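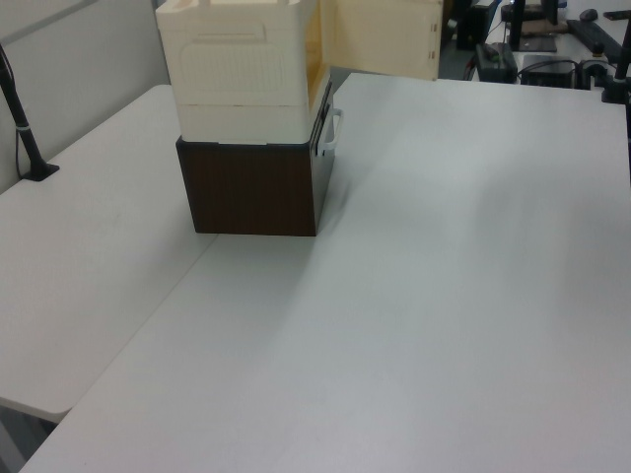
My sister said on the phone that I should stop treating the house like a museum and get rid of at least half before the movers give me a price. She said the movers charge by volume and that I would be paying to ship magazines. I told her I had already thrown out the magazines. She asked which ones, and I had to say the ones from last year.

October 4, 2018

Slept badly, up before six. Rain until ten, then gray. I did the hall closet first because it is the smallest. Four coats, two of them mine. The brown one has a ripped lining and went in the bag. I kept the green one even though the zipper sticks.

The mover from Kondus called back with a figure. They want $2,504 for the whole job, packing not included, and another $250 if the truck can't park on our side of the street. I wrote it on the back of the gas bill. The other company still hasn't answered. Sistby is 603 miles away, so I suppose the price is fair, but it is more than I had set aside in March when I first looked into it.

Lunch was soup from the freezer. I am trying to eat everything in there before the end of the month. There is a lot of soup and also a lot of bread ends that I must have been saving for something.

In the afternoon I did kitchen things. Storage boxes are a problem of their own. I have lids with no boxes and boxes with no lids, and I spent far too long on the floor matching them up. Anything without a partner went out. The good pots are from Le Roux and they are coming with me, all but the small one with the loose handle. The baking pans can go to the church sale — I haven't baked since we lived in Ulska.

Found the Ulska envelope at the back of the drawer with the dish towels. Lease, bus passes, the receipt for the bed. I read the lease all the way through, which took up a good part of the afternoon. The rent was so low. The heating never worked above the second floor and we lived on the third. I put the bus passes in the trash and then took one out again.

My sister called again at seven to ask how far I had gotten. I told her the closet and most of the kitchen. She thinks I should do the basement next while I still have some energy. I would sooner leave it for the weekend, when it may be dry enough to keep the back door open.

Knee is sore from kneeling. Need tape, the wide kind, and more trash bags. Call the gas company about the final reading.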